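Entraide > Atelier > Établi et bridage
Classé dans : serrage, bacs et trémies, fixation sans perçage

Brider un bac à parois inclinées sur un plateau bois sans le percer

Question posée le 18 août 2025

Bonjour,

Je dois immobiliser un bac ouvert sur une table à plateau en bois clair (pin lamellé-collé, épaisseur 35 mm). Le bac est en tôle pliée, parois intérieures en pente, fond plat, rebord supérieur replié vers l'extérieur. Il reçoit des barres et des cales pour des opérations de tri, quelques pièces à la fois, donc la charge est faible. Le problème vient des efforts latéraux : à chaque prise dans le bac, une pièce finit par buter contre une paroi et l'ensemble se décale de quelques millimètres. Au bout d'une série il faut tout recaler.

Contraintes :
- la table est partagée, pas de trou traversant dans le plateau ;
- le bac doit pouvoir être retiré pour nettoyage du fond (poussière, calamine) ;
- l'accès par le dessus doit rester libre sur toute l'ouverture.

Essayé jusqu'ici : un tapis antidérapant de tiroir, qui se met à glisser dès qu'il est chargé de poussière, puis du ruban double face Ullalar, correct pendant une semaine et pénible à décoller ensuite. J'envisage des serre-joints à une main sur le rebord, mais je crains de déformer la tôle. Combien en faut-il, et où les placer ?

Merci d'avance.

2 réponses

Réponse 1
Membre depuis juin

Mettez du poids. Une plaque d'acier au fond et c'est réglé, j'ai fait ça avec un bac à visserie et il n'a plus bougé. Sinon silicone.

Commentaire de l'auteur de la question : la plaque réduit la hauteur utile et les pièces se coincent entre son chant et le bas des pentes. Le silicone exclut le démontage. Merci quand même.

Réponse 2 (retenue par l'auteur de la question)

 Le bac est tenu par des serre-joints bleus, l'un à gauche sur le bord, côté planche, l'autre à l'angle supérieur droit.

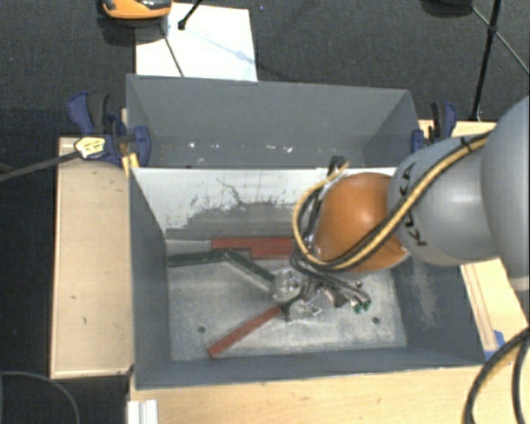
Urbańczyk
Membre confirmé, rubrique Serrage et montage

Je reprends les points dans l'ordre.

Nombre. Deux serre-joints suffisent pour une charge faible, à condition de les écarter le plus possible. Un seul laisse le bac pivoter autour du point de serrage. Deux côte à côte sur la même arête se comportent presque comme un seul. Le troisième n'est utile que si le plateau est voilé et que le bac boite.

Position. Un sur un côté, l'autre vers l'angle opposé. Orienter la gâchette vers l'extérieur, sinon la main passe au-dessus de l'ouverture à chaque réglage. Sur la photo, celle de gauche (jaune et noire) reste accessible sans entrer dans le bac. Vérifier aussi que l'extrémité de la barre ne dépasse pas dans le passage sous la table.

Appui. C'est le rebord qui se déforme, rarement la paroi. Si votre pli est en porte-à-faux, il faut le soutenir par-dessous : un tasseau ou une planche, posé à plat le long du bac, de la hauteur exacte du vide. Sans ce calage, le serre-joint tire le rebord vers le bas et la paroi s'ouvre. Une cale trop haute de 2 mm soulève le fond et vous perdez le frottement sur la table, ce qui annule l'intérêt du bridage. Mesurer aux deux bouts, les plis faits à la main ne sont pas constants.

Effort. Un serre-joint à gâchette de série moyenne est souvent donné pour une force maximale bien supérieure au besoin. Serrer jusqu'à ce que le bac ne bouge plus à la main, puis un cran. Sur tôle de 1 mm, le patin plastique d'origine suffit. Sur tôle plus mince, intercaler une chute de contreplaqué de 35 x 200 mm pour répartir. Contrôler après la première heure : le bois se tasse sous le patin inférieur et on reprend facilement un cran.

Butées. Pour les efforts latéraux répétés, le serrage seul travaille uniquement par frottement. Ajouter une butée sur la face qui encaisse les chocs, soit un tasseau lui-même serré au plateau, soit une équerre. Elle sert en plus de repère de repose après nettoyage. Un trait de crayon fait l'affaire tant que personne ne ponce la table.

Fond. Le nôtre est plat, avec deux petits trous, un de chaque côté. Si le vôtre en a aussi, ne pas y mettre de vis « en attendant » : une tête qui dépasse accroche les barres longues. Quant aux rayures et aux traînées sur les parois, elles n'ont aucune incidence sur la tenue. En revanche la poussière sous le bac en a une, donc un coup de chiffon sur la table et sous le fond avant chaque repose.

Pour le ruban Ullalar déjà en place : chauffer doucement, racler à la spatule plastique, finir à l'alcool. Ne pas laisser de résidu, la poussière s'y colle et forme une surépaisseur.

Commentaire de l'auteur de la question : calé avec un tasseau raboté, deux serre-joints écartés, butée à droite. Aucun décalage sur une série de 153 prises. Le rebord n'a pas marqué. Par contre le patin du bas laisse une empreinte dans le pin.

Commentaire d'Urbańczyk : même chute de contreplaqué dessous, collée au patin par un point de néoprène.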